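Speaker notes: Does folding save you anything?
Talk for the Burnuston library evening series, March
Slot is 15 minutes plus questions. Keep water handy. Slides advance from the back of the room, so nod.

Opening

Start cold, no thank-yous. Ask who in the room owns at least one drawer organiser. Wait for the hands. Ask who still uses it the way it came out of the box. Wait again, and let them look at each other.

Then say what the talk is. I write a household column for the Burnuston paper and for two years I have been sent tidying products and tidying books. I've tried most of them at home. Tonight is about the claims made for them, chiefly the claim that a better fold gives you a bigger wardrobe, a calmer morning and clothes that last longer. I believe a bit of the first one. I have seen very little to back up the other two.

Say early that I'm not against tidy drawers. Someone always asks.

Claim one: it saves space

This is the strongest of the lot, so be fair to it. Rolled T-shirts standing on end do let you see every shirt at once. In my own chest of drawers I got more in after rolling.

But ask what it was compared with. The before photo in these books is a drawer nobody had folded at all. Of course the after photo looks better. Try the fair version, which is ordinary flat folding against the fancy kind, and the gap shrinks a lot. In my deep drawer I could fit 4 more T-shirts. In the shallow one the rolls stuck up and jammed the runner.

Pause here for the drawer noise joke if they're a warm crowd. Skip it if not.

Claim two: it saves time

The Gidex folding board came with a leaflet promising quicker laundry. It's a hinged plastic sheet. You lay the shirt down, flip one side, flip the other, flip the bottom.

It does make neat shirts. Every one came out the same size. What the leaflet leaves out is laying the shirt flat on the board in the first place, smoothing it, and finding somewhere to stand the board. With those counted I was slower than I am with my hands on top of the dryer. You might be faster. I'd only ask you to time the whole job, from the basket to the drawer, before you believe anybody.

Same goes for the morning. The Skastora book says an ordered wardrobe makes dressing quick. My slow mornings come from not knowing what the weather is doing, and I doubt yours are very different. Check the room for nods. If there's a teenager in the front row, ask them.

Claim three: it protects your clothes

Slow down for this part. It's where most of the questions come from.

Cotton shirts don't much care. Creases wash or iron out. The books talk about "resting" fabric and "respecting the fibre", and I've looked for a plain account of what that means. I haven't found one that would let you tell a rested shirt from an unrested one.

Knitwear is different, and here the old advice holds up. A heavy jumper on a hanger carries its own weight from the shoulders, and that can pull it out of shape. Laying it flat avoids that. Your grandmother could have told you this for free. It doesn't need a method, a licence or a special box.

Change slide. 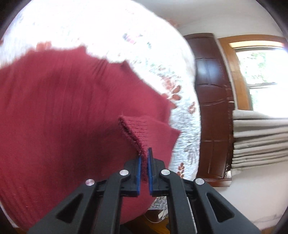
What to do with big knits

Red knit on the last slide, spread out over a bedspread. A bed is still the best folding table most of us own. You get room for both arms and you don't have to bend.

Sleeves in, fold once or twice, heaviest at the bottom of the pile. That's all I do. Don't demonstrate, it eats the clock and people can't see from the back rows.

Mention moths briefly. Clean wool before it goes away for the summer. I'm not convinced by cedar blocks, at least the ones I've had, which smelled nice for a month and then sat there. A sealed bag seems a safer bet to me than a scent. If somebody swears by lavender, let them, and move on.

The money bit

Read out the price from the Skastora starter kit: 150 dollars, dividers and labels included. Ask what else would do the job. Shoeboxes, usually. The lids make dividers. Cut them a little short so they don't catch.

If you already own a kit and like it, keep using it. My complaint is with the promises on the carton.

Likely questions

"What about vacuum bags?" Fine for spare doonas. Mine let the air back in over winter, so check the valve.

"Do you get paid by any of these companies?" No. The samples go to the op shop on Joseph Street when I'm done.

"Isn't it just nice to have a tidy drawer?" Yes. Say so plainly and leave it.

Housekeeping

Handout is one page, by the door. Chairs need stacking before 9 pm. The projector remote goes back to the front desk.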